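Home & Storage | Features

The Basket Will Not Save Your Shelves

Saturday, April 25, 2026
By a staff writer

Every spring the same promise comes around. Buy a set of matching woven baskets, line them up on a shelf, and the mess in your house will finally have somewhere to go. I have bought into this more than once. The mess went somewhere, all right. It went into the baskets, and it stayed there.

The stores have noticed our weakness. Grodano sells its woven line in 7 sizes, and the Tefera set costs $114 before you've added a single liner. Ultow, to its credit, sells them one at a time. All of them talk about calm. I have never felt calm looking for a phone charger at the bottom of a deep brown box.

I'll grant that the things look good. A dark, chunky weave on pale wood does a lot for a room, and it hides scuffs better than painted metal.
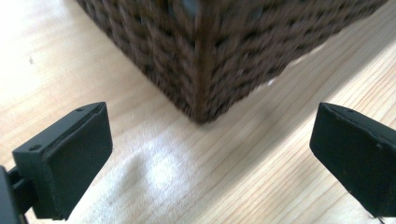
But looks are what you pay for, and the trouble starts once you use one. A tight weave collects dust in every gap, and a vacuum brush only gets the top layer. The corners take the worst of it. Drag a basket on and off a shelf twice a day and that is where I'd expect the strands to go first - check them before you buy, and run a thumb along the bottom edge while you're at it. If it snags your skin, it will snag a sweater.

Then there is size. Proltix claims its biggest model holds up to 50 pounds, and maybe it does. I don't want to lift 50 pounds of anything off a shelf by two woven handles.

My own rule now is dull. I sort first, throw out what I can, and wait a couple of weeks before shopping. Last time I did this I had planned on 8 baskets and came home with two. One holds scarves. The other is already full of cords, and I couldn't tell you what half of them charge.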